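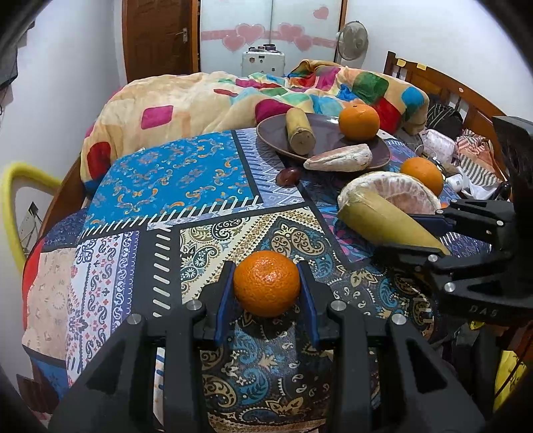 Trurnadau Fruit Box Buying Club, minutes of the January meeting, held in the laundry room at Bennani Court because the upstairs room was double booked again. Start time on the notice was 7:00. We got going at 7:20. Most of the evening went to the supplier question, and most of the supplier question went to citrus, so it is worth saying at the top what the fight is over. A halved pink pomelo like the one in the photo is handsome, but look how thick the white pith is, and then remember that we pay Drolosora by the pound. A mandarin gives you far less to throw out. Members who dislike the winter box have been making this point since the fall and the minutes have not always recorded it fairly.

Present: Dario Ferraro (chair), Essam Ouali (minutes), and enough members for a vote. Sign-in sheet is in the binder.

1. Last meeting's minutes

Approved with one change. The line "members were generally happy with the pears" was struck. I wrote that line and I withdraw it. Three people had spoken about the pears and one of them was happy.

2. Membership

We have 38 paid-up households. Dario called this "strong growth." I asked compared to when. He said compared to when the club started, and I pointed out that any number would be growth compared to that. He did not have last January's figure with him and will bring it next time. He said the same in the fall.

3. Supplier report

Dario read out a letter from Drolosora. They say the winter box is "their best ever" and that the larger fruit is "what customers are asking for." No one in the room had asked for it. A member from the third floor said she likes pomelo and eats a whole one at a sitting, and that people who complain about it are cutting it wrong. There was some discussion of how to cut one. I have left it out.

The letter also says the boxes are picked and packed "within days." I would like to know how many days. The last delivery had soft spots on the plums, and plums are not supposed to be in the winter box to begin with.

Agreed: Essam to write back and ask for the packing date to be printed on each box, and for a choice between large and small citrus. Dario thinks they will say no. For once we are of the same mind.

4. Delivery charge

The charge for the quarter came to $252. The price sheet we signed says delivery is included on orders over the minimum, and we were over the minimum every time. Drolosora calls the extra a "handling adjustment." Asked what was handled, their office told Dario it was the boxes.

Dario's view is that we should pay it and keep things friendly. My view, which I ask to be put down as mine, is that we have been friendly for a long time and it has cost us $252. After some back and forth the members voted to hold payment until we get it explained in writing. Passed, 2 against.

5. Ordering by app

A salesman from Jallex had sent over a folder on their ordering app. It would replace the clipboard by the mailboxes. The folder says groups like ours cut their waste "dramatically." It does not say which groups or how anyone measured it. I looked for a price and found the words "flexible plans" twice.

Points raised in favor:
People forget to fill in the clipboard.
The pen is always missing.
You could change your order on the weekend.

Points raised against:
Several members do not have a smart phone and do not want one.
Folks who forget the clipboard will forget the app too.
A new pen costs a dollar.

Dario would like to try it for a month at no charge. I asked what happens to our names and phone numbers when the month is over and he agreed that was a fair question. No decision. Dario to ask Jallex for a real price and a plain answer on the phone numbers. In the meantime the pen will be tied on with string.

6. Leftover boxes

Boxes not picked up by Sunday night have been going to whoever gets there first, which in practice means the same door every time. Two ideas: a sign-up list for leftovers, or passing them to the lunch room at the school. The school idea was popular until someone asked who would carry them over. It stays on the list for next time – I expect it will stay there a while.

7. Other business

The scale in the pickup corner reads heavy. Dario says it is fine. We put a five-pound bag of sugar on it and it said five and a half. Dario said the sugar might be over. A second bag said the same. Dario will look for the receipt.

A request for more recipes in the newsletter was noted. Also noted that we do not have a newsletter.

Meeting closed at 8:55. Next meeting same time, upstairs room if we can get it. Please bring your own chair if it is the laundry room.

Minutes taken by Essam Ouali. Corrections to me in writing, under the door is fine.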